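Search this site Search Menu

Packing Bench Two: What Changes on the Floor

July. By Ginette Perrin, Staff News

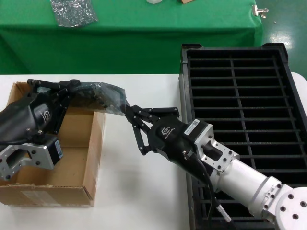

Two robotic hands holding a plastic bag at the packing table, with a cardboard box on the left and a black crate on the right.

The two-handed packing robot at the Morkden building has finished its trial and will stay. It works on small parts orders, the ones where loose items arrive in a plastic bag and have to go into a carton. Until this spring all of that work was done by hand on benches one to four. Bench two now belongs to the robot during the day shift, and the other three are staffed as before.

Bags were the hard part. A rigid part sits the same way every time, but a bag folds, slides and sags depending on what is in it. The supplier, Rason, spent most of the trial on grip settings for that reason. On its best day in the trial the bench packed 427 cartons. A good day by hand on the same bench is 753, so speed is not the argument for it yet. What it does is keep going through breaks and the shift change, and it takes the orders people were least keen on.

Fourteen people work in small parts packing and all 14 keep their jobs and their pay grade. Four of them have moved to a new role called bench lead. A bench lead loads the crates, clears stops, checks the packed cartons against the order and signs off the count at the end of the shift. The training takes nine working days and is paid at the normal rate. A second group will start when the first has finished, and anyone in packing can put their name down with their supervisor.

Tshepo Hendricks moved over from bench three and was in the first group. He said his wrists are better and his feet are worse. "I used to stand in one spot and now I walk all shift. The first two weeks I was bored in between stops. Now I run the labels for bench three while it works, so there's always something."

He also had a complaint, shared by others in the group. When the robot drops a bag it halts and waits for a person, and the alert only shows on the screen at the bench. If the lead is across the room it can sit there for several minutes. There were 194 stops like this during the trial. A light and a buzzer are on order and will be fitted on the post by the aisle.

Some things staff have asked about:

The work area is marked on the floor. Please don't reach over the table while the arms are powered, even if they are standing still. Use the stop button first and wait for the green light.

Break times have not changed. Bench leads hand over to each other and should not skip a break to watch the bench.

The piece bonus is being replaced for bench leads by a flat shift payment. The figures are with payroll and will be posted on the board by the lockers.

There are no plans for a second robot at Morkden this year. The Mokgethi site is looking at one for returns, and a few of their people will be over to see ours running. They will be in the building from 10 a.m. and may ask you questions.

Questions about the training list go to Ginette Perrin in the staff office.

Get Staff News by email. Enter your address to subscribe. You can unsubscribe at any time.

This site uses cookies to remember your settings. Accept Manage choices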